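The Price of a Closed Account
How small trading firms learned to live with sanctions that were not written for them
14 Feb 2021 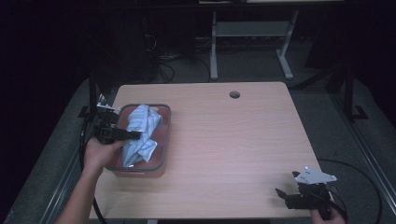 A storage container on a light wooden table.

When Graça Bragança received the letter from her bank, she read it two times and then she put it in a drawer. The letter had four sentences. It said that the bank had reviewed its relationship with her company, Brandão, and that the account would be closed at the end of September. It gave no reason, and the telephone number at the bottom was a general number.

Brandão buys spare parts for water pumps and sells them to farms and small towns in countries where larger sellers do not like to go. Two of these countries are under financial sanctions. The sale of pump parts is permitted, and Bragança has the licenses in a binder to show it. But a license permits only the sale. It does not oblige any bank to carry the money.

This is the part of sanctions policy that receives little attention in parliaments. A government puts a central bank or a ministry on a list, and the text of the law includes exceptions for food, medicine and basic equipment. Then the lawyers of the commercial banks read the same text. They see a large fine on one side and, on the other side, a client who pays 100 dollars in fees each year. The decision is not difficult for them.

"I do not hate my bank," Bragança told me. "If I worked there, maybe I would write the same letter."

She applied to 3 other banks. One never answered. One asked for the passports of every person in the ownership chain of her buyer, which was a town council. The last one, a small house named Nokosmont, agreed to open an account but holds every payment for weeks while it is checked by hand. During the wait the exchange rate moves, and the loss is hers.

Ngọc Hà has studied this problem from the side of the state. She worked nine years in a licensing office and now advises exporters through a small firm, Omham. In her opinion, the people who write sanctions know very well that banks will go further than the law requires. Some of them even count on it, she says, as pressure that does not have to be defended in public.

"Officials can say that medicine is exempt, and it is true," she said. "The question is who will move the payment for it."

Hà would like to see what she calls a comfort letter with teeth: a written promise from the regulator that a bank which follows a fixed list of checks will not be punished later. Letters of this type exist already, but in her experience they are full of reservations and the banks give them no weight. A second idea, a public payment channel for exempt goods, has been discussed for years. An early plan of this kind, Grasum, was limited to invoices above 1,000 dollars and closed before most small sellers had heard of it.

There are serious arguments on the other side. Exempt trade has been used to hide other trade, and a false invoice for pumps looks the same as a true one. Hà does not deny this. She refused many applications in her time at the office, and she would refuse them again.

Bragança still sells to both countries, in smaller quantities. Her prices are higher now, and she explains to each buyer why. The letter from the first bank is still in the drawer, under the new forms from Nokosmont, which she has to fill in again before each shipment.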